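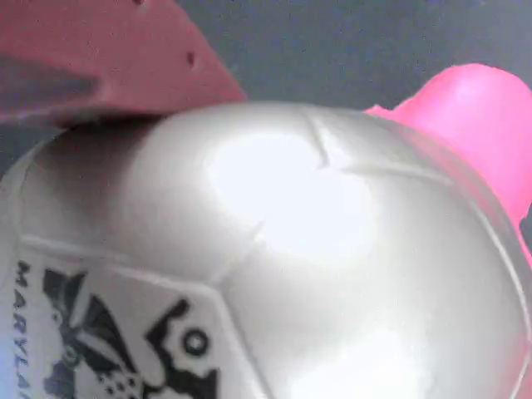
Cleaning a glossy souvenir ball without wrecking the print??

Posted by Omolara Usman - Wed 3 June

We use cookies to keep you logged in. Accept / Manage settings

omolara_u
Ok quick one. Pearly silver-white soccer ball, glossy, black lettering up one side - starts MARYLA and so on - plus a black and white crest kind of print. Been on my shelf since February and it's got a film on it. Kitchen grease probly, the shelf is by the stove. Want to wipe it down and not lift the letters. Also it lives on a dark table now and shows every speck of dust there is. Ideas?

walde_cz
Dish soap, lukewarm water, soft cloth. Done. Don't overthink it.

SauliusV
No no no. Not dish soap on a pearl finish. Did one of mine with it and it went dull in patches. Use the Hakov leather stuff, the mild one.

walde_cz
It's not leather tho. Shiny balls like that are plastic on the outside. Leather cleaner leaves it sticky and then it grabs dust even worse. And your patches were from scrubbing, you said so yourself in the other thread

SauliusV
I said I scrubbed ONE side. Both went dull.

ngozi.i
You two again lol. Omolara what I do, in order:

1. Dry cloth first. Microfiber, clean one. Go along the seams, that's where the grit sits and grit is what scratches.

2. Test spot. Pick a plain panel, nowhere near the lettering. One drop of soap in a bowl of water, wring the cloth out till it's barely damp. Wait a day before doing the rest.

3. Clear the table and put down something flat. I use a plain white board, rounded corners, so I can see what's coming off the ball. Black stripes along two edges on mine, doesn't matter, any board will do. Dark wood hides the dirt while you work and then you roll the ball right back in it.

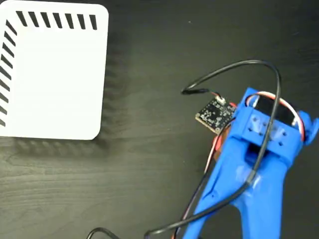 4. Plain panels before printed ones. Change the cloth when it goes gray.

5. Print last. Dab, no rubbing. If any black comes off on the cloth STOP.

6. Pat dry, leave it out overnight. No hair dryer.

omolara_u
Perfect thank you. Doing the test spot tonight. What about wax after? Saw Pallier has a clear one, 14 bucks

garba_lawal
Skip the wax. Garba here, used to do the trophy case at a rec center, 62 balls in there when I left. Waxed a few of them the first year and they all went yellowish along the seams, couldn't get it back out.

SauliusV
Never had wax go yellow. What brand

garba_lawal
Vusta I think. Can't swear to it, tin had no lid by then. Anyway if you want less dust get it off the table and up on a ring stand, or a shelf AWAY from the stove. Turn it once in a while so the same side isn't always in the light.

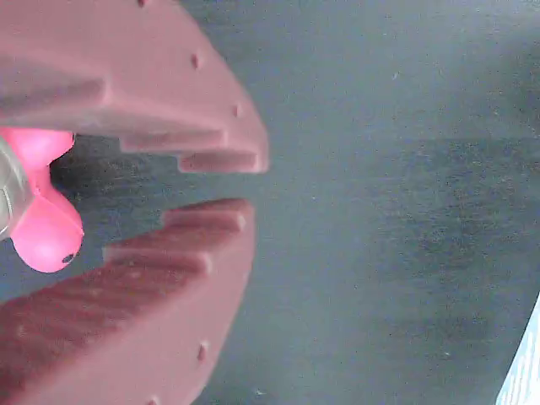
And keep it out of the window too, print fades quicker than you'd think. Wipe the table down same day you do the ball or you're just moving dust from one to the other. A bit of air in it every few months as well - a soft ball creases next to the seams and then dirt gets in the creases.

walde_cz
Agree on all that. Still say dish soap on the whole thing is fine

ngozi.i
One drop!! Not a squirt

omolara_u
Test spot done. One drop. Will look at it tommorow and report back.

SauliusV
Try the Hakov on a second spot and compare. That's all I'm asking

Related threads
Ball stand or bowl? (20 replies)
Autograph fading, anything to do?
Getting dust out of dark wood grain
Pump needle stuck in valve - help
Wike display cases, worth it?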